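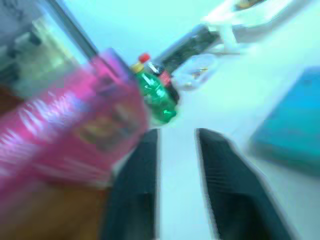

Flatweave vs. tufted for a dining room (two kids, one shedding dog)

semixfan_62
Hi all, longtime reader, first real post. We finally have a dining room (yay!) and I need to put something on the floor before the chairs chew it up. I've narrowed it down to the Baltum flatweave in the oatmeal stripe or the Unora tufted wool in rust. The Baltum is $333 in the 8x10 and the Unora is nearly double that, but oh my gosh the color. Table seats six. Has anyone lived with either one under a table?

plainoatmeal
Flatweave, no question. I've had a Baltum in the hallway since March and I just shake it out over the porch rail. Chairs slide right over it. With tufted you spend every dinner yanking your chair out of a ditch.

rugburned
I'm going to disagree with plainoatmeal a little. Flatweaves slide and bunch unless you buy a really good pad, and by then you've spent the difference. Mine crept toward the kitchen all winter. I'd go tufted, low pile, and just accept the vacuuming.

plainoatmeal
A decent pad is not hundreds of dollars! I got the felt and rubber kind, trimmed it an inch in from the edge with kitchen scissors, and it has stayed put. If yours was creeping, the pad was too small.

rugburned
The pad was the size the store told me to buy, so take it up with them.

semixfan_62
Ha, okay, okay. I should say we have a pad left over from the old Semix rug in the apartment, but that was a 5x8 so it's no use here. The rust is what's pulling me toward the Unora. Our walls are a sort of greeny blue and I think the two would look great together.
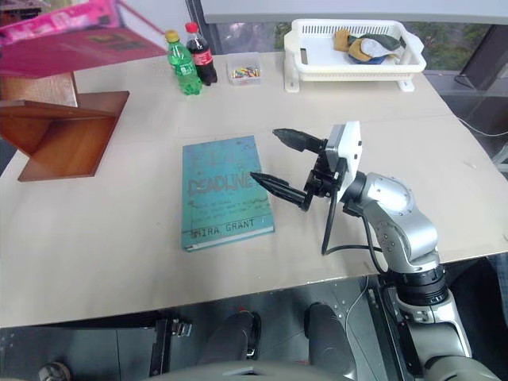

Cover is pretty much our wall color, maybe a touch brighter

kilimanjane
Oh, that's a lovely color! Rust with that, yes, a hundred times yes. Oatmeal would be fine, but you'd be looking at it in five years wishing you'd been braver. Have you looked at Rojanasak? They do a handwoven kilim with rust and cream diamonds, so you'd get the color AND the flat weave. I have 2 of them (one in the bedroom, one by the back door) and the back door one gets mud on it daily.

rugburned
Rojanasak colors bled on me. I used a damp cloth and a drop of dish soap, and the rust went right into the cream. Just a warning.

kilimanjane
Did you test a corner first? Mine have never bled, but I only use cold water and I blot, I never rub. Could be a different dye lot too.

rugburned
No, I did not test a corner. There was gravy on it and I panicked.

tapemeasure_tom_cat
Skipping the brand fight to ask how big your table is. You want at least 24 inches past the edge on all sides or the back chair legs drop off when people sit down. An 8x10 under a six-seater can be tight.

semixfan_62
Just went and measured. The table is 40 by 72. So 8x10 leaves me 28 inches on the sides and 24 on the ends?

tapemeasure_tom_cat
Yep, you're fine. Tight on the ends if anybody pushes way back, but fine. If there's a leaf, measure again with it in.

semixfan_62
There is a leaf. Ugh. We use it at Thanksgiving and that's it, so I'm going to pretend I didn't read that. Ordering a Rojanasak swatch tonight, and I'll dunk a corner in cold water and report back!

plainoatmeal
Dunk it in gravy.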